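4. Shared Kitchens and the Half-Life of a Label

4.1 Setting

The four households we followed all kept a communal refrigerator, and all of them had rules about it. We refer to them by the names their residents used: Dorkness, Erno, Wuyts and Roko. Dorkness was the largest, a former boarding house whose kitchen had been painted dark green by someone long gone. Roko was the smallest and the tidiest, and its residents mentioned this often.

Between them the houses logged 197 labeled items over the study period. An item entered the log when a resident wrote something on it or stuck something to it, and left the log when it was eaten, thrown out, or claimed by a person other than the one who had labeled it. We had planned a separate category for items returned to their owners. It was dropped after the pilot for lack of material.

4.2 What people write

Earlier work on household labeling tends to treat the label as a statement of ownership. Our residents mostly did not write their names. Of the 197 items, 133 carried a message with no name in it at all. The most frequent was a plain "please don't," with the verb left to the reader. Others gave a date, and a smaller group gave a date that had already passed when the label was applied, which one resident of Erno defended as "a mood more than a deadline."

Tone varied by house. Wuyts favored the conditional ("if you finish this, replace this"), and its residents were proud of never having had an argument. They had also stopped buying good cheese. At Dorkness the labels got longer as the weeks went on. A jar of pickles there began with a single word and ended with a paragraph, taped over the first word and signed with a drawing of a pickle. We coded the drawing as a signature after some debate between the two coders, one of whom still holds that it was decoration.

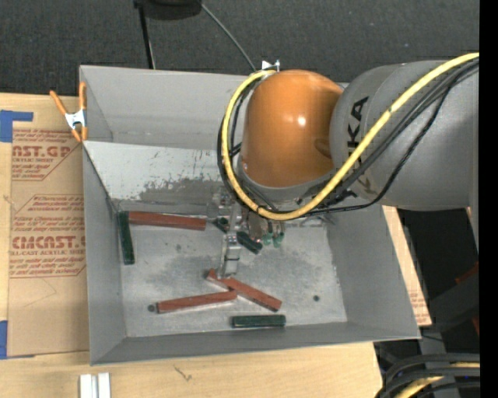 Length did not help. Items with labels of more than 20 words disappeared no later than items with a single word, and in Dorkness they went sooner. Interviews suggest why. A long note was read as a sign that its author was home, awake and already annoyed, so that there was little left to lose by eating the yogurt. A short note left open the chance that the author was a reasonable person who might be upset later, in a hallway, at close range.

4.3 Shelf position

We had expected the door shelves to be the most dangerous place for food. Condiments did go missing from there, but residents barely regarded this as taking. Mustard in particular seems to pass into public ownership when its seal is broken, label or no label. The real losses were on the middle shelf, at eye level, where leftovers in clear containers did badly in every house but Roko.

Roko's residents had adopted opaque tubs in April, before our study began, and they credited the tubs with restoring trust. The log supports them up to a point. Fewer items were taken, and more were forgotten. When the refrigerator was cleaned at the end of the study, 7 tubs were found to hold food that no resident would admit to having cooked. We did not analyze the contents.

4.4 The apology note

A pattern we had not planned for was the reply. In Erno, and later in Wuyts, a resident who had eaten a labeled item would sometimes write underneath the original label and put the empty container back. The replies were polite. Several praised the cooking. Owners told us that finding one was worse than finding nothing, as they had already lifted the container down and fetched a fork.

Replies were counted as part of the original label for purposes of length, a decision we regret. It makes the longest messages in Erno look like the work of one unusually forgiving person.

4.5 Limits

All four houses knew they were being studied, and the log sheet hung on the refrigerator door. At least one resident of Dorkness used it to leave messages for the others, and the last page of the Wuyts sheet is a shopping list. We also relied on residents to report their own taking. The agreement between reported taking and missing food was poor in every house, and poorest in the house that scored highest on our honesty scale. Section 5 returns to the scale.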